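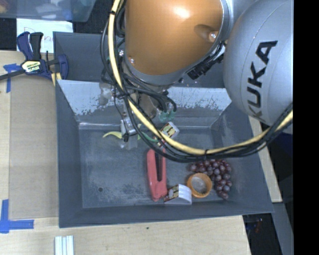 Workshop & Storage > Bins, Trays and Totes > Shallow bins for odds and ends, yes or no?

Last updated in September
2,833 views · 2 shares · Comments open

tapeandtwine
I have been going back and forth on bins for the better part of a month now, so please forgive the long post, I do tend to ramble when it comes to storage! What I used to have was one of the deep Budlow totes under the bench, and every single time I wanted the tape I had to empty half of it onto the floor. So now I am a convert to wide, shallow bins with sloped walls, the gray kind, set right on the tabletop. With the orange tape lying flat on the bottom and a red clip-shaped thing next to it, you spot both without moving anything, and even the little white blocks with the brown and yellow labels are easy to find. The walls do scuff, I'll admit, and the floor gets dusty and blotchy, but I can live with that. What I would love to hear is whether you all divide yours up or just let everything lie where it lands.

sortedinsocks
Oh, I love this question. Divide, divide, divide! I had an open bin for years and it was lovely for the first week after each cleanup, and then it turned into soup. I bought the Sandex inserts (the short ones, they come up maybe halfway) and now tape has a home, clips have a home, and my husband can put things back without asking me.

mapleporch
I'm going to disagree a little, and I hope that's all right. Dividers are wonderful if you own the same things forever. I don't. One month it's tape and clips, the next it's craft beads for my niece's birthday, and the compartments are always the wrong size for whatever has come into the house. An open floor lets you push things to one side.

tapeandtwine
You have both put your finger on my trouble, because mine is never just one sort of thing. I get it all nicely spread out and then somebody adds something round. 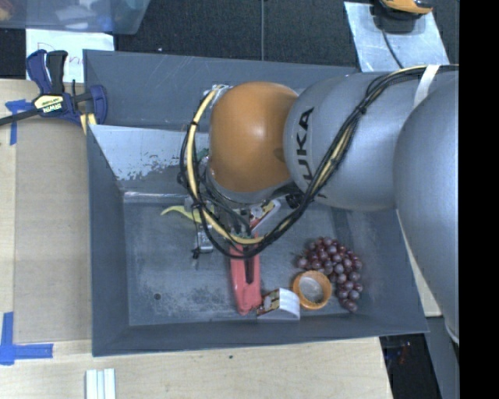
And once there are beads in the mix, I start leaning toward dividers again, or at least a small dish with a lip that can sit inside the bin. I like being able to lift just the beads out and leave the rest alone. Does anyone do it that way, or does the dish end up wandering off to the kitchen like mine all do?

sortedinsocks
A dish is a divider, my dear. Welcome to our side!

mapleporch
Ha, I'll allow one dish. Mine is an old jam jar lid and it has stayed put so far.

oldbenchdog
Can I put in a word about the scuffs? I had a Rolland bin that looked terrible after one winter, and I scrubbed it with a paste of baking soda and a soft brush. It took off most of the marks and left the surface a bit dull. My wife says it looked better before. I would leave yours be unless it bothers you.

tapeandtwine
I think I'll leave it, then. I have plenty of other things to scrub.

sortedinsocks
Dust is a different matter though, I would wipe that out whenever you change things around. Tape rolls pick it up along the edges and then they won't stick properly at the ends.

mapleporch
Yes to that. I stand my tape on a scrap of felt for the same reason. Over 1000 yards of the stuff in this house and I still can't find the end of any of it.

oldbenchdog
Fold the end under when you put it back. And if you do go for the Sandex inserts, measure the floor of the bin and forget the top, because with sloped walls the two are very different. I learned this with a Vurik tray and had to send the whole lot back.

tapeandtwine
Now that I would have gotten wrong for sure, thank you! I'm off to find the tape measure, which is of course in the Budlow tote.

14 comments hidden · Share this thread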